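Workshop notes, October: the Fledard hand grippers

The pair of hand-held grippers on the Jelstead bench now has new finger pads. Settimio Martinelli cut them from the same black sheet as the last set, and Vittoria Negri refitted the joints. Each pad face was trimmed to 60 mm and fixed at the upper corner with a single screw. Opening width at full spread is 139 mm, measured at the pad tips.

Wear test

The test piece is a soft garment with an elastic waistband, handled in and out of a perforated plastic basket. Fabric is harder on the pads than the wooden blocks used in spring – the waistband drags across the lower edge, and that edge goes first. The log stands at 661 grips for the pair. Settimio wants it continued on the same pads until one of them slips on the waistband three times in a row.

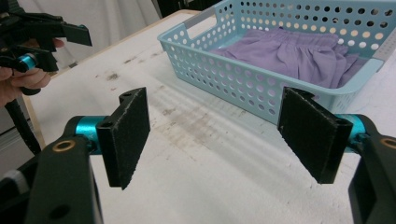 Lavender garment, light blue basket, one gripper per hand.
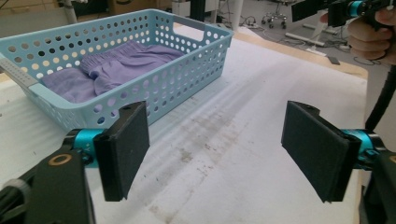 Changes before the next session

1. Pad edges. Seal the cut edge with a thin bead of contact adhesive and leave it overnight. Vittoria has tried this on one offcut from the Ghasemi roll, and it held up to rubbing by hand.

2. Cables. Add 30 cm of slack at the handle. Both cables pull slightly when the wrists are turned outward, and this shows up in the Jitirley recorder as a false closing motion.

3. Table covering. The white surface has picked up gray marks. Clean with a damp cloth only – solvent residue transfers to the pads.

4. Joint bolts. Check for play at the start of each session and write the result in the log, even when there is none.

Spare pads are in the second drawer, left-hand set on top.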